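Progress report to the Teretti Fund
Mending and lending at the Pusine community room
Second report, Sunday, October 10, 2021

Dear friends at the Fund,

It feels a long time since our first report in May, and I have been looking forward to writing this one, partly because so much of the news is good and partly because the less good news has been sitting on my desk and wants sharing. I hope you will forgive the length. You did ask us to write as we would speak, and I'm afraid this is how I speak.

The mending sessions

The sessions have settled into a rhythm. We open on two evenings a week and one morning, and the morning, which we very nearly dropped in the spring, is now the busiest of the three. People come with trousers to take up, zips that have given out, jumpers with elbows gone, and once a pair of theatre curtains that took over the whole room until teatime. Since the last report we have mended 509 items. Another 77 were brought in and sent home again with advice, mostly waterproof coats whose lining had perished past saving, and I do think an honest word on a coat is worth something too.

The beginners' course finished in the summer. We had 13 people on it, and all but two stayed to the end, one of those having moved away to Cukasano and written us a very kind card. Several of the others now help on the mending mornings, and it is lovely to see them bent over someone else's hem, explaining the ladder stitch as if they had known it all their lives!

The lending shelf

You will remember that the lending shelf was our great hope and our great worry. It is doing better than I feared. The sewing machines go out for a fortnight at a time and on the whole come back clean, with the bobbin case where it should be. The overlocker has been less lucky. It was away at the repair shop in Rocha for most of the summer, waiting on a part, and we have decided to keep it in the room from now on and let people book an hour with it.

We have also started lending darning kits, put together from donated wool, and these are so popular that we have stopped asking for a deposit. Some will never come back. We talked about it and agreed we would sooner have them in use in somebody's kitchen than sitting in our cupboard.

Money

Of the grant, we have spent 1875 pounds in this period. The larger part went on room hire and on the tutor's fees for the course, and the rest on machine servicing, thread, needles and interfacing. Thread has gone up in price more than we allowed for, and we have made up the difference by cutting back on printed leaflets, which we found were mostly being picked up by people who already knew us. The full sheet of receipts is coming to you separately by post. Nothing has been moved between headings without your agreement, and I would like to ask, when you have a moment, whether the small sum left under "publicity" could go towards a second cutting mat.

What has not gone well

The teenagers' evening did not take off. We tried it at two different times and with a different poster, and the most we ever had was four. I think we picked the wrong night and perhaps the wrong idea, and I would like to talk to the school before we try again.

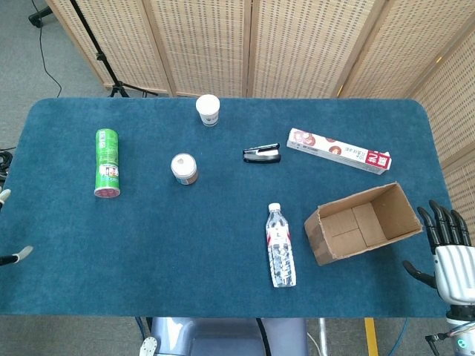

Page 3

The room itself

The room at Pusine suits us well, although the heating is slow and the light goes early on that side of the building. We have asked the landlord for brighter bulbs over the work tables and have been promised them by the end of the month. The step at the side door now has a proper handrail, and two of our older regulars have told us it made the difference between coming and staying at home.

Until spring

The next beginners' course is already half full, and this time we are adding a session on patching denim, which people ask for more than anything. We would also like to take the mending mornings to Rocha once a month, if the hall there can be had at a sensible rate. I will write again once I have their answer, and you would be very welcome to come and see us on a mending morning before then. Do bring something that needs a button.

With warm thanks from all of us,
The Pusine Mending Room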